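The arm that kept stopping at half past three

I have put off writing this one up, partly because it took me far too long to find the fault and partly because the cause was dull. Conall Dolan asked for it twice, so it goes up today, Dec 25, 2025, while the oven is on and there is nobody in the workshop to interrupt.

We run a bin picking cell for Tendik. The job is simple to describe. Mixed small items go into a bin, the arm takes them out one at a time, and we log each attempt. In August we were asked to run it unattended through the afternoons, and that was when it began to stop.

The stops were always the same. The arm would go down for an item, come most of the way back up, and halt with the gripper reporting no communication. Clear the fault, home the arm, start again, and it might run for ten minutes or for two hours. Over the month we logged 1,441 picks and 28 of these stops. One of them happened with Safta Dinu standing next to the cell, and the gripper let go of a heavy adaptor from a height that would have hurt if her hand had been in the bin. Her hand was not in the bin. All the same, a gripper that opens when it loses its signal is a safety matter, and I should have treated it as one from the first stop instead of writing "comms again" in the log.

My first guess was the gripper firmware, as we had just updated it. I rolled it back and lost a day. My second guess was heat, because the stops seemed to bunch up in the middle of the afternoon. Viorica Hodoroagă pointed out that this was also when we ran the awkward items, the ones lying along the walls and in the corners. I wrote that down and then did nothing with it until the following week.

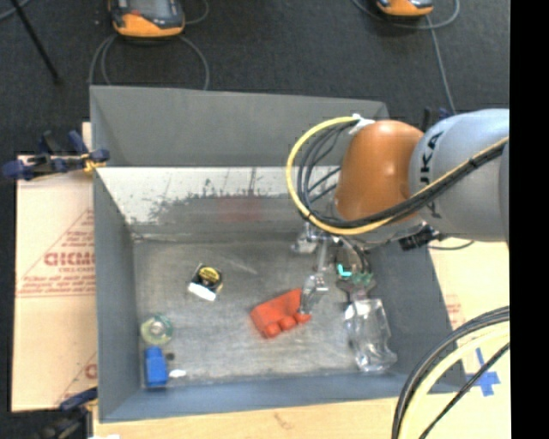

Cable routing on this arm has never been tidy. The proper dress pack from Draneda was on back order when we built the cell, so we ran everything down the outside and meant to redo it later. You can get away with that as long as the wrist stays near the middle of its range. The yellow cable is left in a wide loop out past the orange joint, with the black ones bunched inside it, and a piece of white tape is what holds the lot at the top of the joint. With slack like that the position of the bundle depends on where the wrist has just been. For a pick in the open part of the bin it hangs clear. For a pick close to a wall the wrist has to turn a long way round, the slack is used up, and the pull goes straight into whatever is at the end of the cable.

What was at the end of it was the gripper signal connector. I took it off and checked the pins with a meter while Margareta Bogdan bent the cable by hand. One core went open when the cable was bent towards the arm and came back when she let go. The outer jacket looked perfect. I had looked at that cable at least three times during the month and passed it each time.

The repair was quick. We fitted a new cable from Chiriac, 300 mm longer than the old one, with a clamp on each side of the joint so that the connector carries no load. Then we limited the wrist rotation in software. That costs us a few corner picks, which are now skipped and left for a person to take out. I also moved the gripper to a setting where it keeps its grip when the signal drops. That needed a fresh look at the risk assessment, because a gripper that will not let go has its own problems if it has got hold of someone's sleeve. Young-sook Song went through it with me and we added a manual release within reach of the door.

After that we ran the cell for 6 days with the same mix of items and had no communication faults. We had two ordinary stops, both from picks that slipped, and both recovered without help.

Changes to how we work, mostly small. Any stop with the same code twice in a day now means the cell stays off until someone has moved the arm by hand through its full range and watched the cables. The log has a column for where in the bin the pick was. If that had been there in August I think we would have found this in an afternoon. Tape is allowed for trying out a cable route and has to be gone before the cell runs on its own.

The old cable is on my desk with the bad section marked. Danis have asked whether they can have it to cut open, and I will post it to them when the office is open again. If they find anything odd inside I will add a note to this post.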